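Friday, late

What a night! I'm still buzzing and it's past eleven, so this will be messy.

The Flerstead council finally took up the bus question, and I got a seat in the second row of the gallery, right behind Zinhle Adams and her enormous flask of tea. The motion was to keep the 208 running out to Timham on evenings and Sundays. It went to a vote a little before nine and passed by two. Two! I had it down as a loss all week.

Najwa Hakim opened for the motion and she was so good. It was only her third time speaking in the chamber (I've kept track) and she has stopped reading off the page. She talked about the night shift at the hospital and the kids who can't stay for practice, and then she held up the petition, more than 300 names, and just let it sit there for a second. I wanted to clap, but you're not allowed.

Munther Awad spoke against. I'll give him this, he knows the budget cold, and his point about the road repairs was fair – I don't have a good answer to it. He took a question from Hadi Tarawneh and the two of them went at it for ten minutes, very politely, over one line in the transport table on page 121. I love this stuff. I know how that sounds.

Then the amendment, which I didn't see coming at all. Review after one year, with ridership figures published every quarter. Three members who had been looking at their shoes all evening perked right up, and that was that. Must find out who drafted it. Zinhle thinks it came from the clerk's office, but I'm betting on Najwa Yammine, who smiled the whole way through.

We stood on the steps afterward for ages talking about the January session, when zoning comes back – they're expecting a full house, so I need to get there early. Read the Lepik Street papers first! And write to Hakim to say well done.

Bed now.

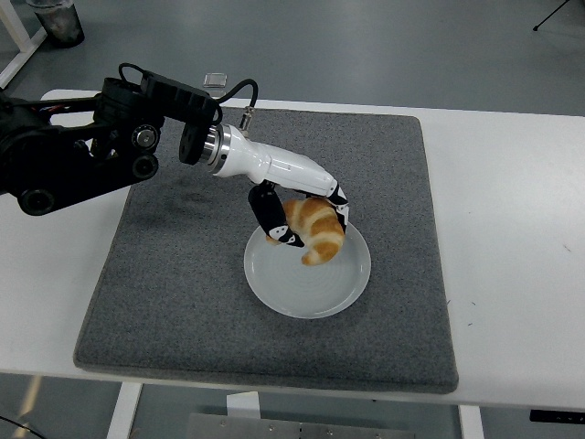 Croissant on a white plate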